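Clidum refurbishment - progress report to the Vasach fund
May 2026
Prepared by Yao-tsung Chuang

Where we are: worktops. Old ones out, new pale tops chosen after going back and forth on it far too long. The committee wanted dark, the kitchen users wanted light so spills show up. Light won.

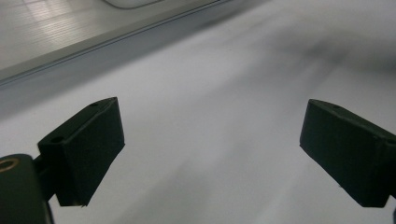 Pale work surface, main room.

Spend to date within budget. Brudier invoice for the tops paid in full, fitting invoice still to come from Ó Dubhghaill - chased twice, will forward when it lands. Delivery was 21 days against the 14 quoted, so the sealing got pushed back and the shelving with it.

Still to do:
Sealant along the back wall
2 shelves over the sink
3 sockets to be tested and signed off
Cupboard doors, hinges on order

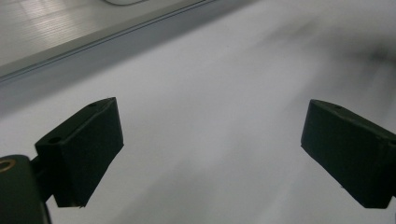
We'd also like to move the leftover paint money across to storage boxes, if thats allowed under the grant terms. Small amount. Please let me know either way, as the supplier is only holding the price for us untill the end of the month.

Opening to groups still planned for October. Next report will have the fitting costs in and the electricians certificate attached.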